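Seit Oktober läuft bei uns in Illdale die Zelle für die Demontage von Altrechnern. Ausgebaut werden Festplatten, sonst vorerst nichts. Der Roboter greift den blauen Träger im Gehäuse, Kabel inklusive Umgebung bleiben, wie sie sind. Die Ablaufsteuerung heißt intern Pevano und stammt von Sârbu. 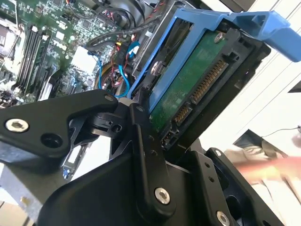 Greifer am blauen Träger, 3,5-Zoll-Platte mit Sicht auf die SATA-Kontakte.

Im Lager stehen noch 4.000 Desktops aus dem Ulance-Rücklauf. Von Hand haben wir 600 im Monat geschafft, mit 5 Leuten am Band. Jetzt sind 2 davon fest an der Zelle. Sugeng Pillai pflegt die Greifpunkte je Gehäusetyp, Trí Thái richtet die Rechner ein und quittiert Störungen. Die übrigen sind in der Prüfung, bei gleicher Lohngruppe.

Eingelegt wird liegend, Seitenwand ab. Die Lage auf den Aluprofilen muss stimmen, sonst passt der Anfahrpunkt nicht.

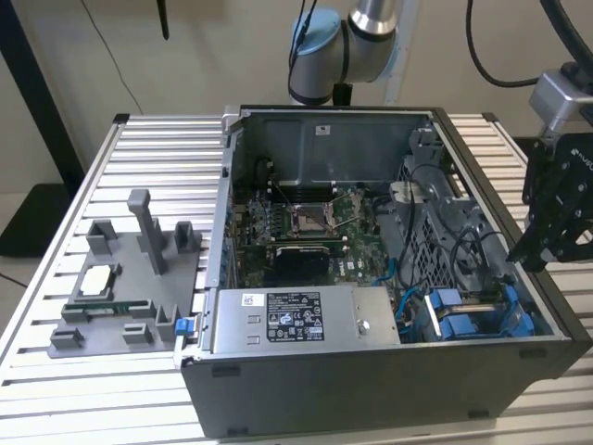

Wer entscheidet bei einer Störung, ob von Hand weitergemacht wird?
Die Person an der Zelle. Eine Rücksprache mit der Schichtleitung ist nicht vorgesehen, der Eintrag im Protokoll genügt.

Weniger geworden ist das Schrauben, mehr geworden das Warten und Dokumentieren. Trí findet das ermüdender als früher die Handarbeit, den Handgelenken geht es dafür besser. Offen ist die Taktvorgabe. Sie kommt derzeit aus Pevano und berücksichtigt keine Rüstzeiten.

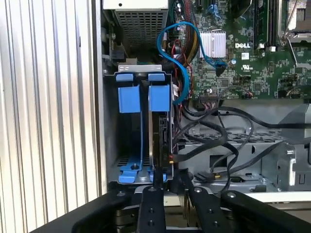

Finger vorn am Laufwerkskäfig, Dell-Tower.

Als Nächstes kommen die Speichermodule dran. Die Greifpunkte dafür fehlen noch.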